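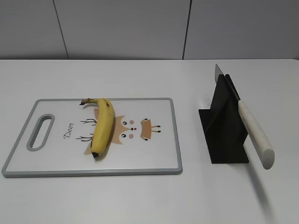
A cutting board with a deer, on a white table.

"My grandmother cut everything in her hand, above the pot," says the owner of Ganero, a small soup kitchen in Larnley that opened five years ago. "Carrots, onions, bread. I tried it once and I have the mark on my thumb."

We met on a quiet afternoon, before the evening guests. She came to England from Plokuvberg with 600 pounds and a notebook of recipes, most of them without any quantities. For the first winter she cooked at home and sold the soup to people in her street.

"They did not know what to ask for," she says. "One man wanted tomato every day. I gave him beetroot and he was angry, then he came back on Monday."

The menu is still short. There is always a bean soup, a clear soup with dumplings, and one that changes. The dumplings are made by hand in the morning and she does not let other people do them. "I am not proud of this. My knees would like me to teach somebody."

Asked about the price of vegetables, she becomes more serious. The last electricity bill was 901 pounds, and she had to put up the price of a bowl for the first time. She wrote a letter to her guests and hung it on the door.

In June she will close for two weeks and visit her sister, who keeps the family garden. She wants to bring back seeds for sorrel – the kind sold here is too mild, in her opinion.

"And I will sleep," she says. "Then I will come back and peel onions."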